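County Clerk's Office Opens Saturday Counter in Melico

Residents of Melico County can now record a deed, pick up a marriage license or get a certified copy without taking time off work. The clerk's office opened its first Saturday counter this February, and the response has been terrific. Staff served 69 people on the opening morning, and the line moved fast!

"I had been hoping to do this ever since I was sworn in," said County Clerk Eleri Phillips. "People work. They have kids in school. They shouldn't have to burn a vacation day to get a piece of paper from us."

The counter is on the first floor of the Saber Street annex and opens at 10 a.m. Most services offered during the week are available, including voter registration, notary filings and business name certificates. Passport applications are still weekdays only, and so are requests for court files stored off site.

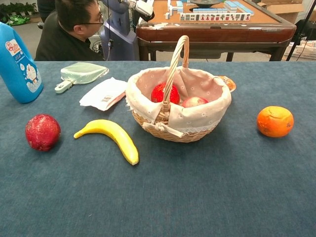 The office has also finished putting its oldest land books online, a job that took two winters. All 292 volumes can be searched by name or by township, and the pages look wonderful on screen, right down to the clerks' handwriting. Deputy Clerk Brahim Ait Ali led the scanning and is still excited about it.

"I found the original plat for Clavitz in there, with the creek drawn on the wrong side of the road," he said. "You could spend a whole evening in these books, and I have."

Searching and viewing are free. Printed copies cost $10 per document if certified, and can be ordered online or at either counter. More than 1000 searches came in during the first week, many of them from family history researchers out of state.

Next up is the branch office in Jultiris, where Phillips hopes to offer the same weekend hours by summer. Anyone who would like to see a particular service added there can leave a note at the front desk or call the main office on weekdays.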